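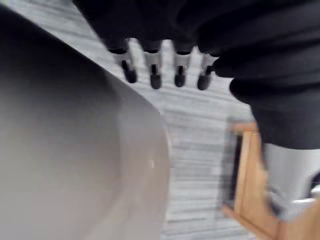 Smooth gray, rounded rim, pale floor: the two things I wipe most.

I get more mail about gray things than about anything else on this page. I had a post in November about streaks on white cabinets and the replies were nearly all "fine, but what about my gray stuff?" So okay! Gray stuff. Bins, tabletops, the outsides of appliances, anything big and smooth with a soft sheen that looks wonderful in the store and then shows every swipe of your sleeve at home. And pale floors too, as they seem to come as a set in every house built or redone lately, mine included.

Dust first, always

If you spray a dusty gray surface you make a thin gray paste and then you push it around. I did this for years. Go over it dry with a microfiber cloth (or an old cotton T-shirt, washed so many times it's gone limp) before any water gets near it. Start at the top and let the dust drop, and don't do the floor until you've finished. I know everybody says top to bottom, and I still catch myself mopping first when I'm in a mood to see results.

One drop of dish soap

My mix is 16 ounces of warm water and one drop of plain dish soap. One! Zuleica Peixoto, who cleaned houses with my aunt and taught me most of what I know, used to take the bottle out of my hand. Too much soap is where most of the cloudy look comes from, and then people buy a stronger cleaner to fight the cloud, and that leaves its own film. If your surface looks dull no matter what you do, wipe it down twice with plain water and a fresh cloth before you spend any money.

Wring the cloth until it's barely damp. If you can see water beading behind your hand, it's too wet.

Follow the long edge

On a flat panel I wipe in straight passes that run the same way as the longest edge, overlapping each one a little. Circles look busy and satisfying while you're doing them, and then the sun comes in sideways at five o'clock and you can see every loop. For a curved side I do the same thing, just bending along with it and not pressing hard.

Then a second cloth, dry, same direction. This is the step people skip. Air drying leaves spots if you have hard water like we do.

The rim gets its own turn

Rounded rims are grabby. That's where hands go, so that's where the skin oil builds up, and on gray it can go a bit tan or yellowish after a while. Before you scrub, move a lamp or stand somewhere else and look again, because warm light bouncing up from a floor can put the very same color on a clean rim. I once spent most of a Saturday on a "stain" that was the afternoon. My husband still brings it up.

If it really is grime:

Wrap a damp cloth around two fingers, with the tiniest dab of baking soda paste.
Try it somewhere out of sight first, especially on anything glossy.
Run along the curve lightly, a hand's width at a time.
Rinse with a clean damp cloth, twice. Baking soda dries to a white haze and you'll think you ruined it. You didn't, you just need to rinse again.
Dry it.

Skip the baking soda altogether on stainless steel with a coating, and on painted metal that's already chipping. Soap and patience for those.

Don't forget the underside of the rim if there is one. I won't describe what I found under mine.

Scuffs

Dark rubber scuffs come off a lot of hard plastic with a plain pencil eraser, the white kind. Pink ones can leave pink behind. The foam "magic" sponges work too but they are very fine sandpaper, more or less, and they will leave a shiny patch on a matte finish that never goes away. Ask me about my step stool.

Mirela Meireles wrote in to say she uses a tennis ball on her floor scuffs, with an X cut in it and stuck on a broom handle. I tried it and it's great! Slow, but great, and no kneeling.

Pale floors

Okay, the floor. Pale floors hide dust pretty well and show drips, hair and anything dark that rolls under there. What works for me:

Sweep or vacuum every day where you walk, and leave the rest for when you have time. A quick pass beats a big clean you keep putting off.

Change the mop water when you can't see the bottom of the bucket. Dirty water dries as a faint gray veil, and on a pale floor that veil is the whole problem.

Mop backwards toward the door, and have your shoes waiting on the other side.

Put felt or rubber feet under whatever stands there, and check them when you're down there anyway. Grit gets stuck in felt and then you're dragging it across the floor every time you nudge something. I buy mine in a sheet and cut them to size.

Pull things out from the wall once a month. Not far, just enough to get the vacuum nozzle behind. Lift if you can - don't shove.

Cloths

I keep a stack of cheap microfiber in a shoebox and sort by corner: a snip off the corner means floors only. It sounds fussy, but a floor cloth has grit in it, even washed, and grit is what puts those hairline scratches in a smooth panel. Wash them warm, no fabric softener (it coats the fibers and they quit picking things up), and hang them to dry. Danish Zaidi asked in the comments last time whether dryer sheets count as softener. Yes! Same trouble.

Dark fabric near a light floor is another one. Black fleece and black knit shed like crazy when they're new, so give them a shake outdoors before you wear them to clean, or you'll be picking up your own lint.

A few odds and ends

Adhesive left from a label: cooking oil on a paper towel, leave it ten minutes, rub with your thumb, then dish soap. Works on bins and most appliance sides. Don't let the oil drip on the floor. It's slippery and you will find it with a sock.

Unplug anything with a plug before you wet the outside, and never spray straight at a seam or a vent. Spray the cloth.

Vinegar is fine on a lot of things but I keep it away from stone floors and anything with a natural stone top.

Next time I'm doing the insides of drawers, so if you have a good trick for crumbs in the corners, send it over.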